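How to Set a Small Round Table So People Will Sit at It

Somewhere in your building there is a round table with nothing to do. Ours arrived with the lease in Darnurton, spent its first year collecting unclaimed umbrellas, and was referred to in emails as "the area". It took an afternoon and very little money to turn it into a place where people drink tea on purpose.

What follows works for a landing, a reception corner, a mezzanine or the odd bit of floor next to the lifts. It also works at home, where the umbrellas are at least your own.

What you need

One small round table, light in colour if you have the choice
A vase no taller than your hand is long
A bunch of flowers, pink for preference
A tissue box cover in a plain dark colour
A small card
A damp cloth, and a dry one

Step 1. Clear everything off

Everything. The leaflets, the dead pen, the charger for a phone last sold when people still printed directions. If you sort as you go you will find reasons to keep things, so put the lot in a bag and take the bag to another floor. Anything still in it by March can leave the building.

Step 2. Clean the top properly

Pale tops show mug rings, and mug rings tell visitors that other people have had a better time here than they will. Wipe with the damp cloth, working from the middle outwards, then dry straight away. For old rings on sealed wood, a drop of washing-up liquid usually does it. If the wood is oiled or waxed, leave the washing-up liquid alone and use whatever the maker recommends. The maker of ours was Marchetti, whose care leaflet ran to 6 languages and advised against hot drinks in all of them.

Step 3. Do the flowers

Take the leaves off the lower half of each stem so nothing sits below the water. Cut the stems at a slant and keep them short - the flowers should stand up to twice the height of the vase and no more, or the whole thing topples when somebody sets down a laptop. Leave some green on near the top. Bare stems look like a bunch that has already been through something.

Change the water every 2 days. I know. Put it in the calendar.

Step 4. Place the vase off centre

The instinct is to put the vase in the exact middle. Resist it. On a round table the middle is where everyone's hands, plates and opinions need to go. Push the vase towards the far side, the side people don't approach from, and let the rest of the top stay bare.

Step 5. Add the tissue box

A tissue box is useful for about half the year and ugly for all of it, so give it a cover. Plain black is good. Stand it next to the vase, near enough that they look acquainted, and keep it at the far edge too. We bought our cover from a shop in Winden that had 1,324 designs on its website, most of them involving owls.

Step 6. Add the card and stop

The card can carry the wifi details, a welcome, or a polite request about crumbs. Keep it small. Lay it flat, nearer the front, at a slight angle. Dead straight looks like an exam paper.

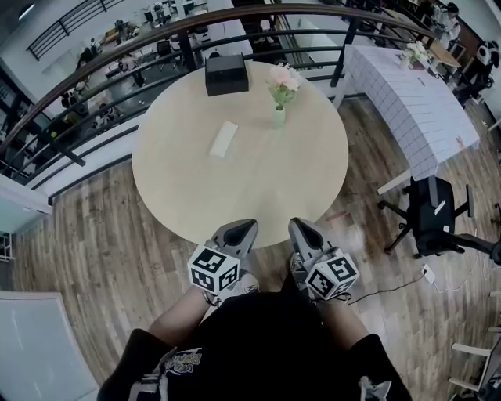 Box and pink flowers at the back, card laid at a tilt, and plenty of tabletop left over.

Then stop. Three things is enough for a table this size. A fourth will suggest itself within the hour, probably a bowl, and the bowl will have keys in it by teatime.

If there is a second table nearby

Let it be different. A rectangular table next to a round one can take a cloth, and a white one with a simple grey grid is forgiving of most things short of beetroot. Repeat the flowers in another colour, white for instance, and put them at the end furthest from the chair. Matching everything makes the place look like a showroom, and people don't sit down in showrooms unless they're tired.

Keeping it that way

Give it 3 minutes at the end of each day: petals off, card back where it was, cups to the kitchen. The Jonthorpe office tried a rota for this, with colours. Whoever leaves last does it now, and the rota is under the umbrellas.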